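Home | Program | Speakers | Venue | Past years

Can they put things away yet?
Speaker notes, Lalit Goel
Unusdale, 13th September, afternoon session

Slide 1. Title only. Say hello, say I have 20 minutes and will leave 5 for questions. Mention that I worked on warehouse picking before this, so my view is a bit tilted toward bins and shelves.

Slide 2. What people ask for. We sent a short survey to Trultex shop staff in January and got 184 replies. The question was which chore they would hand over first. Cleaning came top, which was expected. Second was putting stray things back where they go: returns, items left at the till, stuff on the wrong shelf. Folding was well behind. Read out one reply: "I spend the last part of every shift carrying things back."

Slide 3. Why sorting is a fair test. A person does it without thinking. A machine has to find the object, decide what kind of thing it is, pick it up without dropping it, and let go in the right place. Go slowly here. Most of the talk hangs on these steps.

Slide 4. The table task. Keep this one up for a while and let people look at it before talking.

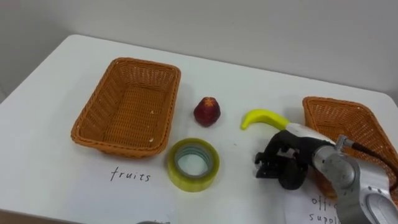
Slide 4: Fruit to the left, office supplies to the right.

Points to make. The labels are handwritten. The strawberry and banana are toys, so bruising doesn't come into it. The tape is a different problem from the fruit. It lies flat on its side, it is clear, and clear plastic is hard on depth cameras. Ask the room where they would grab it. Most will say the rim, some will say through the hole. Both can be done, and the machine has to pick one.

Slide 5. Where it gets harder. Real shops don't have a bare white table. Things lean on each other. Labels fall off. Milan Peeters at Maruyama keeps telling me the wrist is the weak spot, because it needs room to turn and a full shelf gives it none. I agree with him about shelves, less so about counters.

Slide 6. Cost and speed. Jeltari wants a machine to keep up with a new hire on the first day. I think that is the right bar for a shop. At home it can be much slower if it runs while you are out. Skip the cost table if short of time.

Slide 7. My answer. A few kinds of object, known places, open table: yes, with someone nearby. A whole stockroom overnight: no. Kitchen drawers: ask me in 2 years.

Questions. Someone will ask about stairs. Pass that one to Milan.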